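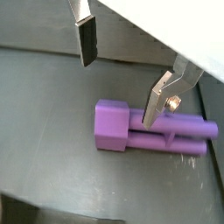

I do this check before anyone teaches the arm by remote control, and yes, I do it every single time! Fingers first: the hex-head bolt on the side of the finger gets a wrench, even if it looks fine. Then the purple part goes on the metal sheet and I bring a fingertip down to the upper rod, nice and slow.

Finger bolts: OK, snugged one up
Sheet: scuffed, fine to use
E-stop on the Marchal pendant: OK, pressed it 4 times
Hand-guide mode: a bit stiff (told Sun-ja Um)
Demos allowed before recheck: 20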